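Petness启动“Dekamness”家庭团聚申请陪办计划,Vurkden首批接待点今起开放

免费协助难民及受保护人士申请家人团聚,由受训陪办员全程跟进

Vurkden,2020年9月10日——民间移民与难民支援机构Petness今天宣布,面向Vurkden及周边地区难民和受保护人士家庭的“Dekamness”陪办计划正式启动。从今天起,凡是已经获得难民身份或受保护身份、希望申请配偶、子女、父母或其他受抚养亲属前来团聚的居民,都可以到Ellery街的接待点登记,由一位固定的陪办员从第一次面谈一直陪到申请有结果为止。全部服务免费,包括文件翻译、照片打印、公证预约和往返邮寄。

我们为这一天准备了很久,今天终于可以把门打开了!

过去几年里,Petness的工作主要集中在刚落地的头几个月:找房子、开银行户口、给孩子报学校、带人去看牙。这些事情我们会继续做。可是每到第二年、第三年,同一批家庭又会回来敲门,问的几乎都是同一件事:家里人什么时候能来?表格填到一半填不下去怎么办?出生证明上的名字和护照上的拼法差一个字母,要不要紧?寄出去的材料石沉大海,该给谁打电话?这些问题以前由值班的同事轮流回答,今天问的是一个人,下个星期接电话的又是另一个人,同一个家庭的故事要从头讲上好几遍。Dekamness计划就是从这里长出来的。

在正式启动之前,我们从今年1月开始试办,先接了60户家庭。试办期间,陪办员一共整理、核对并递交了508份证明文件,涉及19种语言,从手写的村公所证明到盖着三个印章的婚书,什么都有。试办家庭里,有的已经收到面谈通知,有的还在等补件清单,也有的刚刚凑齐第一份材料。各家进度差得很远,这一点我们从一开始就对每个家庭讲清楚。

“我特别高兴能看到这个计划从一张写满箭头的白纸变成一间真的有人进进出出的屋子,”Petness主任Kane Hapeta说,“试办的时候有一位父亲,第一次来只带了一个塑料袋,里面是他太太的两张旧照片和一封信。他问我们够不够。我们说,先坐下,咱们一样一样来。后来他每个星期二下午都来,到现在他对表格第四部分比我还熟,他已经开始教别人怎么填了!”

计划怎样运作

申请人第一次到访时,接待员会用他选择的语言做一次登记谈话,通常需要一个半小时左右。谈话内容包括家庭成员的基本情况、目前各人所在的国家、手上已有的文件,以及申请人自己最担心的事情。登记谈话不要求出示任何文件,空着手来也可以。

登记之后,每户家庭会分到一位陪办员。陪办员和申请人一起列出文件清单,标明哪些已经有了,哪些可以补办,哪些因为战乱、火灾或政权更替根本无法取得。最后这一类最费工夫。申请人往往以为缺了一份出生证明就等于没有希望,实际上许多情况可以用宣誓书、学校记录、疫苗本、宗教机构的登记簿或者亲属证言来说明。陪办员会协助申请人把这些替代材料找出来,写清楚来源和取得方式,再交由合作律师审阅。

律师审阅是每一份申请递交前的固定步骤。陪办员本身不提供法律意见,他们的工作是整理、提醒、翻译、陪同和记录。凡是涉及过往拒签、姓名不一致、收养关系、同居伴侣关系的认定,或者申请人曾经在不同场合作过前后不同陈述的个案,都会在第一个星期内转给律师,由律师直接和申请人见面。我们在试办中学到,这类问题越早摆到桌面上越好,拖到面谈前一天才说出来,大家都要熬夜。

申请递交以后,陪办员每个月至少联系家庭一次。没有消息的月份也要打电话,告诉对方“目前没有消息”。听上去是件小事,试办家庭却反复提到,这通电话对他们非常重要。有一位母亲告诉我们,以前她每天查三次邮箱,现在她只在接到陪办员电话的那天查。

如果申请被拒,陪办员会在收到决定书后尽快安排一次三方会谈,由申请人、陪办员和律师一起逐段读完决定书,再决定是补充材料重新申请、提出复核,还是暂时不动。决定书的语言往往很硬,很多人看到第一行就不愿意再看下去了,所以我们坚持一起读,读得慢一点,该停就停,该倒茶就倒茶。 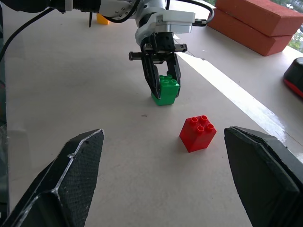 家庭团聚申请里最常被忽略的一环,是远在另一个国家的那一半家庭。住在Vurkden的申请人可以走进Ellery街的接待点当面提问,他的妻子或母亲却可能住在临时租屋里,手机信号时有时无,要去采血、拍照、体检,还得自己弄明白为什么要去。Dekamness计划因此给每户家庭做一份“两地清单”,同样的步骤写成两种语言,两边各拿一份,通话时可以对着同一行说话。Kane Hapeta培训新陪办员时喜欢打一个比方:清单上的每一步,最好都像白桌面上那块红色的玩具积木,方方正正,顶上两排、每排两个圆凸点,哪怕是从没见过说明书的人,也看得出下一块该往哪里接。新陪办员写完第一份清单,都要拿给一位没有接触过个案的同事读,读不懂的地方当场改,改到读懂为止。

试办期间改动最多的一行,是关于体检的说明。最初的版本写着“请于指定机构完成健康检查并保留凭证”,好几户家庭的亲人因此跑了两趟。现在这一行拆成了四句:去哪一家,带什么证件,做完以后会拿到一张什么样的纸,这张纸要拍照发给谁。字多了,电话少了。

接待点里有什么

Ellery街的接待点设在一栋旧印刷厂的底层,离中央车站步行可达,门口有坡道,婴儿车和轮椅可以直接推进来。里面有三间可以关门的面谈室,一间公用的电脑室,还有一个厨房。面谈室的隔音是今年夏天重新做的,试办家庭给了很多意见,其中提得最多的就是隔音。谈到失散的孩子、谈到离开的那个晚上,谁都不愿意隔壁有人听见。

公用电脑室在开放时间内随时可以使用,备有扫描仪和几种语言的键盘贴纸。每个星期四下午,电脑室会有一位同事专门帮忙处理上传问题,比如文件太大、格式不对、照片背景不合规格、系统登录后跳出错误页面等等。这位同事已经把常见的错误信息整理成一本小册子,贴了彩色标签,翻起来很快,大家都抢着借。

厨房里的茶和咖啡是免费的。如果您愿意带点吃的来分享,我们非常欢迎,上个月的扁豆汤到现在还有人打听做法。

关于儿童的安排也要说明一下。申请人做登记谈话时,经常需要说到孩子不适合在场听的内容,所以接待点会安排一位受过训练的同事在面谈室外陪孩子。需要这项安排的家庭,请在预约时告诉我们孩子的年龄和平时说的语言,有食物过敏的也请一并说明。十二岁以上的孩子如果希望参加一部分谈话,我们会先问孩子本人的意思,再和家长商量。我们不让孩子给父母当翻译,哪怕孩子说得非常好,哪怕只是“帮忙问一句”。

陪办员从哪里来

Dekamness计划的陪办员团队由Petness的在职社工和新招募的兼职陪办员共同组成。兼职陪办员中有好几位自己就走过家庭团聚申请的全过程,有的等了很多年才在机场接到孩子。他们熟悉表格,也熟悉等待。

所有陪办员上岗前必须完成100小时的培训,内容包括保密与利益冲突、与创伤经历者谈话的基本方法、文件核对、口译员的使用、记录写作,以及什么时候应该停下来把个案交给律师。培训的最后一部分是跟岗,新陪办员要坐在老陪办员旁边,完整地看过登记、清单、递交和补件四个环节,才能独立接手家庭。

负责培训和督导的Hamish Tamihana对这一批新人评价很高。“他们问的问题太好了,”他说,“第一天就有人问我,如果申请人说‘我不记得了’,我们应该怎么写?这真是要讨论一整个下午的问题。我们最后的做法是照实写‘不记得’,再写清楚他记得什么,那年是旱季还是雨季,孩子会不会走路了,隔壁住的是谁。很多日期就是这样一点一点找回来的。”

督导会每两周举行一次,陪办员带着隐去姓名的个案来讨论。督导会的另一半时间留给陪办员自己,听得太多、睡不好、对某个个案特别放不下,都可以在会上讲。Petness也为陪办员安排了外部的心理支持,费用由机构承担,使用情况不会回报给主管。

语言服务方面,试办中用到的语言目前都可以在预约后安排口译,其中使用最频繁的几种在接待点开放时间内有人值班。少数语言在本地很难找到合格的口译员,我们会通过电话或视频连线其他城市的口译员,遇到这种情况预约需要多等几天。申请人可以要求指定口译员的性别,也可以要求避开来自同一村镇或同一社群的口译员,提出要求时不必说明理由。

我们从试办中学到的事情

第一件事是时间安排。原先我们把面谈都排在工作日白天,结果许多在包装厂、餐厅和养护院上班的申请人只能请假来,少一天班就少一天钱。从四月起试办加开了傍晚时段,预约几天之内就满了。正式启动后,傍晚时段会固定保留,星期六上午也开放。

第二件事与姓名有关。同一个人的名字,在原籍国的户籍簿、难民登记卡、航空公司订位单和本地驾照上可能有四种拼法。过去我们习惯在发现问题时才写说明,现在登记当天就为每一位家庭成员做一张“姓名对照表”,列出所有出现过的拼法、出处和可能的原因,由申请人确认后签名。这张表递交时放在所有材料的最前面。试办的陪办员几乎都说,这是他们最喜欢的一张表(喜欢一张表格,听起来有点奇怪,可是用过的人都懂)。

第三件事是照片和通话记录。很多夫妻分开多年,被要求证明关系一直存续,手上却只有手机里几千条零散的语音和截图。有些人换过好几次手机,旧的聊天记录早就没有了。我们和试办家庭一起摸索出一套整理方法,每个季度选几条有代表性的通话记录或照片,配上一两句话的说明,按时间排好。内容由申请人自己选,陪办员只负责排版和翻译。隐私方面,我们会提醒申请人,涉及身体、疾病或第三方的内容可以不放,放了也可以遮盖一部分。

第四件事,是到达之后。亲人抵达当天往往又累又高兴又不知所措,分开时还在吃奶的孩子,下飞机时已经上小学了,对面前的爸爸相当客气。重聚以后的日子需要时间。Dekamness计划会在家人抵达后的头三个月继续保持联系,协助安排学校、家庭医生和语言班,也会介绍家庭谈话小组。小组由Petness另一支团队主持,父母和孩子可以分开参加,也可以一起来。

“团聚之后第一顿饭,大家都拍了照片,”Hamish Tamihana说,“第二个星期的早饭谁来做,孩子几点睡觉,这些才是开始。我很盼着能陪更多家庭走到为早饭吵架的那一天,我说的是真心话。”

经费与合作

计划头两年的经费来自Petness的专项捐款和一笔遗赠,接待点的租金由房东给予减免。合作律师以固定的优惠费率参与审阅,费用由Petness支付,申请人不需要向律师另外付款。任何人如果以Petness或Dekamness计划的名义向您收取“加急费”“排号费”或“材料保证金”,请不要付款,并立即打电话告诉我们。试办期间我们听说过几起类似的事情,都发生在网络群组里,对方会发来看上去很正式的收据。

政府收取的申请费不在免费服务范围之内,不过确有困难的家庭可以向Petness申请补助。补助由一个独立于陪办团队的小组审批,陪办员不参与决定,也不会因为家庭申请了补助而改变跟进方式。体检、采血检测和签证中心服务费也可以列入补助申请。

需要特别说明的是,Petness与移民审批部门没有隶属关系,不能加快审批,也不能保证结果。陪办员能做的,是让递上去的材料完整、清楚、真实,让等待中的家庭知道自己的申请走到了哪一步。申请人提供给我们的信息按照Petness保密政策保存,未经申请人书面同意,不会交给任何第三方。申请人有权随时查阅自己的档案,要求更正,也可以随时退出计划并取回全部原件。

谁可以申请

申请人须居住在Vurkden或邻近市镇,已获得难民身份、受保护身份,或者以人道理由取得居留,并希望为境外的亲属提出团聚申请。已经自行递交申请、正在等待结果的居民同样可以加入,我们会从目前的阶段接手。过去曾经被拒绝过的申请人也欢迎前来,请带上决定书,如果已经遗失也没有关系,可以协助申请副本。

庇护申请仍在审理中的居民暂时不能进入陪办流程,但可以预约一次咨询谈话,了解将来提出团聚申请时需要准备什么,哪些文件现在就可以着手收集。试办中有好几位居民告诉我们,要是能早两年知道应该保留汇款单就好了。汇款单、机票存根、孩子的成绩单、写着地址的旧信封,请都留着。

未满十八岁、独自抵达的青少年由专门的陪办员接待,第一次谈话时可以由监护人、老师或信任的成年人陪同。青少年个案会优先安排律师会面,年满十八岁的日期对申请影响很大,请尽早联系,生日将近的更要早。

预约方式

可以到接待点现场登记,也可以打电话或在网上预约。电话接通后请说出您希望使用的语言,接线的同事会转接或安排回电。回电可能显示为隐藏号码,如果您不方便接听陌生来电,请在预约时告诉我们合适的时间,或者选择文字信息联系。

接待点目前按照公共卫生规定限制同时在场的人数,请尽量按预约时间到达,进门时洗手,并按现场提示保持距离。面谈室每次使用后会通风和清洁。身体不适的申请人请不要勉强前来,改期不会影响您在计划中的位置,登记谈话和大部分后续谈话也都可以通过电话或视频完成。需要签名的宣誓书仍须当面办理,陪办员会另外约时间。

首次登记时如果手边方便,可以带上以下材料,没有也不影响登记:

本人的身份证明及居留决定书
家人的护照、身份证或登记卡(复印件或手机照片均可)
结婚、出生、收养或监护方面的任何文件
以往递交过的申请及收到的信函
家人目前的住址和最方便的联系方式

开放日

为了让更多居民认识新的接待点和陪办团队,Ellery街将在本月举办一次分时段的开放日,每个时段限定人数,需要提前登记。当天可以参观面谈室和电脑室,和陪办员聊聊,也可以领取用多种语言印制的“两地清单”空白样本和“姓名对照表”样本。合作律师会在下午做两场简短讲解,主题分别是替代证明文件,以及收到补件通知之后该怎么做。讲解内容会录音,整理成文字后放在网站上,不会录下提问者的声音和姓名。

学校老师、家庭医生、宗教团体和雇主也欢迎报名参加。很多申请人第一次听说团聚申请,是在校门口或者诊所里听别人提起的,而听到的消息常常已经过时了。我们准备了一页纸的转介说明,写清楚谁可以申请、找谁、不需要花钱,希望大家帮忙贴在看得见的地方。

“我想对正在犹豫的人说,先来喝杯茶,”Kane Hapeta说,“不用准备好,不用把故事想清楚,连该从哪个问题问起都不用知道。我们团队的每一个人都盼着见到你们,真的,今天早上大家比开门时间提前了一个小时就到齐了!”

关于Petness

Petness是一家设在Vurkden的非营利机构,为难民、受保护人士和新到移民家庭提供落地支援、文件协助、口译转介、家庭谈话小组和青少年陪伴服务。机构服务不分国籍、宗教和语言。

关于Dekamness计划

Dekamness计划是Petness的家庭团聚申请陪办计划,由固定陪办员、合作律师和口译员共同参与,服务范围涵盖登记、文件整理、翻译、递交、补件、面谈准备和抵达后头三个月的跟进。

媒体查询

媒体可通过Petness新闻联络处预约采访Kane Hapeta或Hamish Tamihana。接待点内部可安排在非开放时间拍摄。为保护申请人及其境外亲属的安全,我们不安排对在办个案家庭的采访,也请各位记者不要在接待点门外拍摄来访者。已经团聚并且主动表示愿意讲述经历的家庭,由新闻联络处先行征得每一位成年家庭成员的同意后再作安排,受访者可以选择化名,也可以在刊出前随时撤回。

本新闻稿另备有多种语言版本,可向新闻联络处索取。

(完)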